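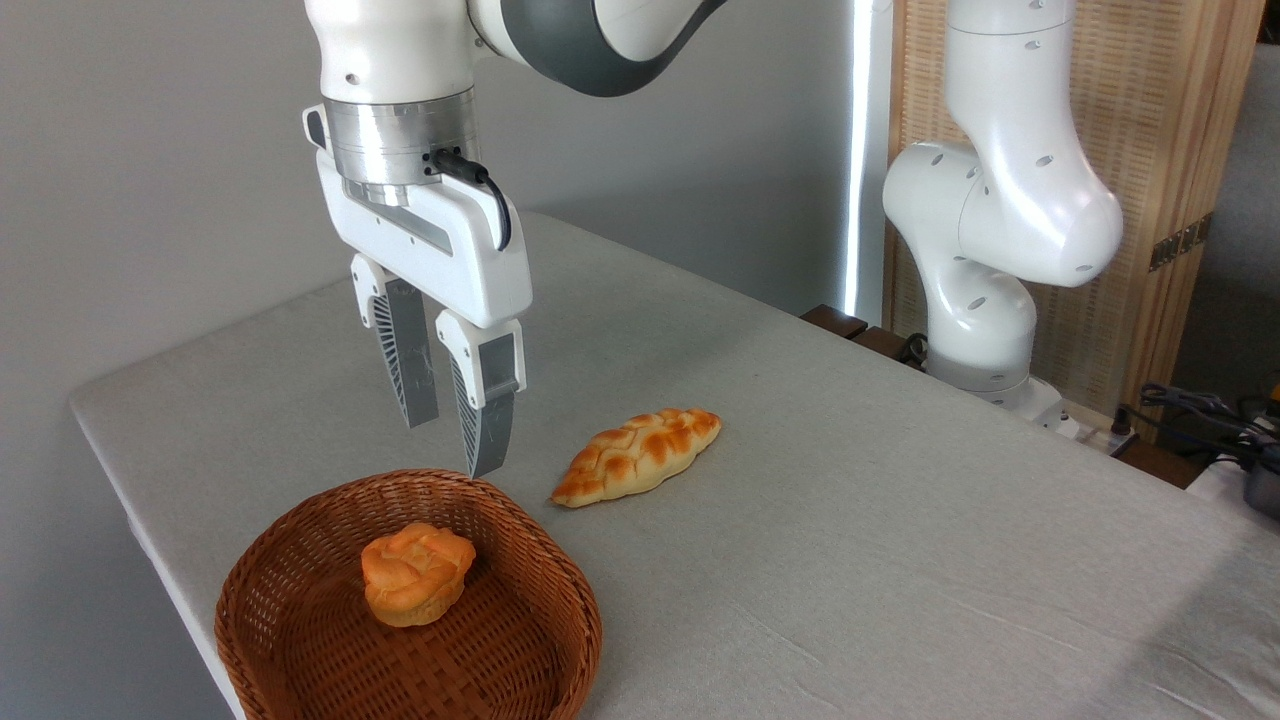
How to Set Up a Bread Basket for Brunch (Without Ending Up With a Pile of Crumbs)

August 5, 2023

I bake way more bread than two people can eat, so a lot of it ends up going out on a table for other people. For years I just dumped everything in a bowl and hoped for the best. The rolls on the bottom got squashed, the loaf got hacked at from both ends, and there were crumbs in the butter, the jam and somehow the coffee. Then my friend Jytte Oddsson, who used to run the morning shift at a little bakery café called Namora, came over one weekend and quietly redid my whole table while I was in the shower. I've been copying her ever since!

This is my version of what she does. It works for a small brunch (four people is my usual) and it stretches to a bigger crowd if you have a second basket.

What you'll need

A round wicker basket, low enough that you can see the bread from a chair
A tablecloth in a plain, pale color
One or two cotton napkins or a clean tea towel
A loaf of bread
A batch of soft buns or small brioches
A cutting board and a serrated knife
Butter, jam, whatever you like to put on bread

Picking the basket

Go low and wide. Tall baskets look great in the store and then everybody has to fish around in them like a laundry hamper. Mine is round, it holds six buns in one layer with a bit of wiggle room, and it came from a secondhand place called Jondetti that I can't walk past without going in. I like a warm brown or reddish wicker, because golden crusts look so good next to it. White painted baskets are pretty too, but the paint on mine started flaking into the weave and I got tired of picking it out.

Before a basket gets anywhere near food, clean it. Turn it over and whack the bottom a few times over the sink (very satisfying), then go over the weave with a dry pastry brush or an old soft toothbrush you've set aside for kitchen stuff. If it's sticky, wipe it with a cloth wrung out in warm water with a drop of dish soap, wipe again with plain water, and let it dry upside down on a rack overnight. Don't soak it. I soaked one once and it dried into a sort of potato chip shape, and it has rocked back and forth on every table since.

If your basket smells musty, leave it outside in the shade on a breezy day. Vernon Fehr, my neighbor, swears by putting a bowl of baking soda inside a closed bag with the basket for a few days. I tried it with a real stinker from a garage sale and it came out fine.

The cloth

I'm a pale gray person. White shows every drip of jam and dark colors show every speck of flour, and gray sits somewhere in the middle and forgives you for both. My favorite is a linen one from Lund, a housewares shop near my sister's. Cotton is fine. Polyester is fine too if you can stand how it slides around.

About wrinkles: I used to iron. Now I take the cloth out the night before, shake it, lay it on the table and mist it with a spray bottle of water, then smooth it with my hands from the center out toward the edges. By morning most of the deep fold lines have relaxed. A few creases are still there and I leave them alone. If it really bothers you, go over the middle with a warm iron right on the table with a thick towel underneath, but check that your tabletop can take the heat first. Mine can't. There is a cloudy patch by the window end that proves it.

Let the cloth drop over the front edge a few inches at least. If it stops right at the edge of the table it looks like a mistake, and it shifts every time someone leans in. On a round-cornered table, just let the corner fold down on its own and pat it flat, no need to pin it.

The buns

My standard brunch bun is a swirled one, baked in a muffin tin so it comes out with a little domed top. You can use any soft enriched dough. I roll it into a rope, coil the rope up like a snail, tuck the end underneath and drop it in a buttered cup. They get an egg wash right before they go in the oven, and another very light one halfway through if I remember, and that's how you get the shiny golden-orange color on top.

Let them cool all the way on a rack before they go in a basket. I know, warm buns! But a hot bun in a lined basket steams itself from below and you'll have a soggy bottom by the time people sit down. If you want them warm, let them cool completely, then put them back in a low oven for four minutes just before serving.

Buying them is totally okay, by the way. Joon-young Ok brings bakery brioches every time he comes over and they disappear before mine do. (I've made my peace with it.) Just take them out of the plastic as soon as you get home so the tops don't go tacky.

Putting it together

Start with the cloth on and the table otherwise bare. It's so much easier to move things around when you aren't working around glasses.

Put the basket near the front corner, on the side where most people will be sitting. Everyone's first instinct is to put it dead center, and then you have arms crossing over the candles. Off to one side, near an edge, people pick it up and pass it.

Set the loaf a little behind the basket and over to the other side, so there's open table between them. That gap is your working space. The board and knife go there later, and until then leave it clear.

Line the basket or don't. With crusty rolls I skip the napkin and let the weave show, and air gets in underneath so the crust stays crisp. With sticky or sugared buns I always line. Lay the napkin in on the diagonal so the corners poke over the rim, and push it down into the base with the back of your hand.

Now the buns. First one goes in slightly off center, standing upright, swirl side up. Work outward from there and lean each new one against the last. Stop when you have a single layer. If you've got extras, keep them in the kitchen under a towel and top the basket up as it empties. I used to build a pyramid and somebody's sleeve always took it down.

Last, walk around to the chairs and sit in one. This was Jytte's big trick. Everything looks different from sitting height, and you'll see right away if the loaf is hiding the basket or the butter is out of reach for the person on the end.

Slicing the loaf

I leave the loaf whole until people are at the table. It dries out so fast once it's cut, and there's something nice about hearing the crust go. Use a long serrated knife and let it do the sawing, with almost no pressure. If the crust is really tough, turn the loaf on its side and start through the side wall, where it's usually thinner, so you don't crush the top.

Cut from one end only! Then stand the cut face down on the board between rounds. Kári Ingvarsson, my brother-in-law, is a both-ends cutter and we've had words.

For a crowd, cut half the loaf and fan the slices out on the board with the uncut half sitting behind them. People are weirdly shy about being the first to cut into a whole loaf, and a few slices get them going.

Keeping the crumbs under control

Put a small plate at every seat, even if you think you don't need one. Put the butter on its own little dish with its own knife, and a separate spoon in each jam. Keep the cutting board on a folded tea towel so it doesn't skate around, and when you're done, gather the towel up by the corners with all the crumbs inside and shake it out the back door.

Same goes for the tablecloth. Fold the edges toward the middle, lift it like a sack, take it outside. Do not shake it over the rug. Ask me how long it took to get poppy seeds out of mine.

Storing what's left

Soft buns go in an airtight container once they're fully cool and they're good the next day, maybe the day after if you toast them. Past that I freeze them. I wrap each one on its own, then put them all in a freezer bag with the month written on it. They thaw on the counter in a couple of hours.

The loaf goes cut side down on the board with a towel over it for the first night, and into a paper bag after that. Please keep it out of the fridge, it goes stale faster in there. When it gets too hard to enjoy I cube it for croutons or blitz it for breadcrumbs.

And the basket gets emptied the same day. Brush it out, leave it somewhere dry, and don't store it in a plastic bag. Mine lives on top of the kitchen cabinet with the clean napkins folded inside it, so when someone texts that they're on their way over I can grab the whole thing in one go.

If you'd like the dough recipe for the swirled buns, it's the one I got from Heiðrún Østergaard, with a little less sugar and a pinch more cardamom. I'm still fiddling with the amounts and I'll post it when I've got a batch I'm happy with.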